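Tín Sầm keeps the pans he sells on a long shelf at the back of his shop in Vusville, and the lids in a separate rack by the door. Customers ask him why. His answer is that people pick up a lid before they pick up anything else, and he would like them to think about it.

"You can buy a decent pan almost anywhere," he says. "Then you look at the lid and it rattles, or the knob gets so hot you need a towel. So you stop using it."

Sầm cooked in restaurants for six years, most of them at Drolard, before he opened the shop one October. He had two shelves of stock then and a card table for a counter. He now carries small saucepans, stockpots and a few skillets, and he replaces loose knobs and handles on Friday mornings.

The saucepan is what he talks about most. He thinks most homes own one that is too big.

"Two people, a cup of rice, some oatmeal, an egg. You don't need three quarts for that. The water takes forever and then you have a heavy thing to wash."

He prefers a pan that is short and wide, with a rim that flares a little so it pours without running down the side. Dark interiors don't bother him, though he admits it is harder to see when butter is browning. "You use your nose for that," he says.

On lids he is firmer. He wants glass, with a metal band around the edge and a small vent hole. Without the hole, he says, starchy water foams up and lifts the lid, and you spend the evening cleaning the stove. He also wants a knob tall enough to grip with a folded cloth.

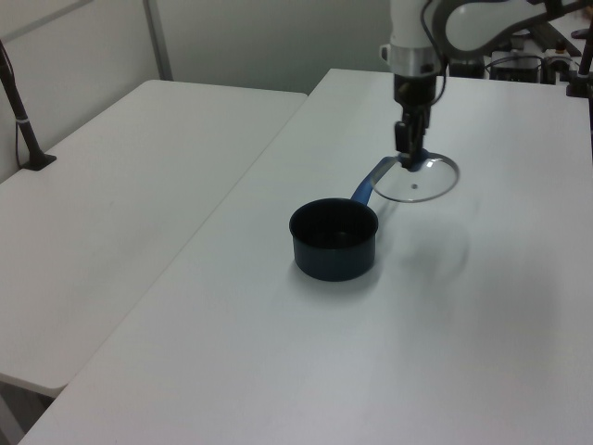 A small saucepan with a blue handle and its glass lid.

His business partner, Khải Quan, does the ordering and does not agree with him about everything. Quan likes steel lids – they survive a drop – and keeps a stack of them under the counter.

"He sells glass to everybody," Quan says. "Then they come back for mine."

Sầm doesn't argue the point. He has broken three glass lids at home, all on the same tile floor, and still cooks with a fourth.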